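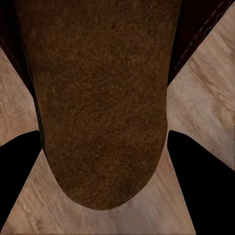 Sabina Říha m'écrit que le feutre de laine n'a pas sa place dans une chaussure de marche, parce qu'il garde l'humidité et se tasse en une saison. Sur le tassement, je lui donne raison. Sur l'humidité, moins.

J'utilise depuis avril deux paires de semelles intérieures en alternance, découpées dans une plaque de 6 mm achetée chez Mukavon. Composition annoncée : 50 % laine, 50 % viscose. Le mélange se coupe proprement au cutter à lame neuve ; aux ciseaux, le bord peluche et l'épaisseur devient irrégulière à la pointe.

Protocole simple : pesée le soir au retrait, séchage à plat à l'air libre, nouvelle pesée le matin. Après une nuit de 13 heures, le poids revient à sa valeur de départ. Jamais sur radiateur : la laine rétrécit et la semelle remonte au talon.

Le tassement se concentre sous l'avant-pied. Un brossage à rebours redonne un peu de gonflant en surface, sans effet sur l'épaisseur sous charge. J'ai essayé de doubler avec une feuille de liège Zudosora. Le pied monte trop haut dans la tige et le laçage ne ferme plus correctement.

Reste la question du collage. Florêncio Pacheco recommande deux points de latex au talon. Je laisse libre, pour pouvoir retirer la semelle chaque soir. Prochain essai avec la plaque plus dense de Čierny, en laine pure.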